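Fundo verde a passar para a loiça clara — como evitar?

Colocado em: Fotografia de mesa e produto
Visualizações: 874

Ando a fotografar loiça para o catálogo da Kiiskinen e tenho um problema com os pratos claros. A mesa está coberta de verde, ao fundo pendurei um pano preto. O prato é branco, mas nas fotos sai sempre puxado ao lilás ou ao cinzento, e o vidrado apanha reflexos suaves por toda a superfície. A aba ainda se distingue, o fundo do prato fica sem relevo.

Já tentei acertar o balanço de brancos pelo próprio prato e não ficou melhor. Tenho 29 peças para entregar em dezembro e não queria recortar tudo à mão. Deixo o prato na mesa, entre duas abóboras decorativas, para verem.

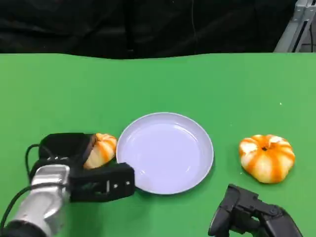
Respostas

İlker Eren
Não acertes o branco pelo prato. Se o vidrado tiver um tom próprio, estás a corrigir a cor da peça e estragas o resto. Usa um cartão cinzento neutro pousado no mesmo sítio, fotografa-o uma vez e aplica esse valor a toda a série. Repete se mudares a luz.

Quanto ao verde, para loiça clara eu trocava-o por cinzento médio. O verde só compensa se fores recortar por cor, e mesmo assim a aba apanha sempre alguma coisa. Se tiveres de o manter, levanta a peça num suporte pequeno e afasta a luz do tampo. Para dar relevo, uma só luz lateral, baixa, com difusor, e um cartão preto do lado oposto. ISO 400 chega bem com tripé.

Batuneck
compra um polarizador e pronto

Rostthorpe
O polarizador ajuda nos reflexos, mas não resolve a cor. Concordo com o cartão cinzento. Acrescento uma coisa: estica os panos. As pregas verdes fazem zonas claras e escuras e depois o recorte automático falha nas margens. Passa-os a ferro e prende com 2 molas de cada lado.

Com peças amarelas ou alaranjadas brilhantes tens outro cuidado, porque a cor quente estoura depressa. Baixa um pouco a exposição e confirma o canal vermelho no histograma — o geral engana.
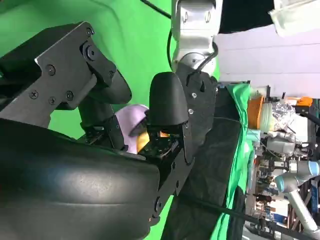 Lilás claro e amarelo-alaranjado brilhante, com panos verdes pregueados atrás.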